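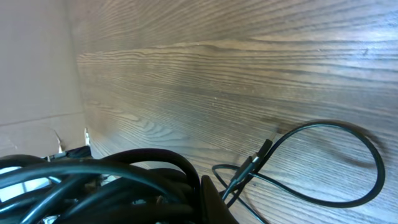 The black cable pile, with cardboard for company.

How to untangle a pile of black cables
Posted 17/06/2026 on the Hedmont home pages

Every household has one cable pile, and it is always black. Mine had been growing since April, when I emptied the Latska drawer unit and dumped the contents in one go. Set aside an evening.

1. Clear some table. You want wood on every side of the heap.

2. Don't pull. Pulling makes a knot, and the knot will win.

3. Look for the ends. Coils all look alike, but a plug has a shape and a name.
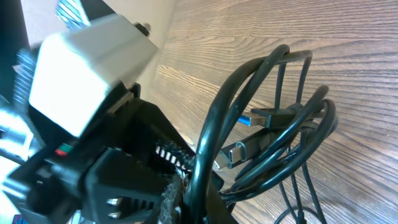 USB-A with the blue tongue, USB-C just below it.

4. Pick one plug and walk it backward through the loops, lifting each one over it. Small plugs first. They slip through gaps that a fat one won't.

5. Once a cable is out, coil it loosely, 6 inches across, and close it with a strip of hook-and-loop. I buy the Jatalik roll and cut it into 12 pieces, then lose four. 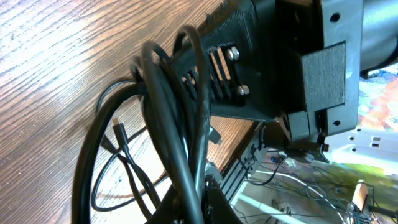 6. Thin cords hide under thick ones, so lift the heavy loops off before you go hunting. If two cables seem to be holding hands, turn the whole heap over and start from the other side.

7. Label each coil at the plug end. "Misc" is how you got here.

Store the coils flat in a shallow box, one layer deep.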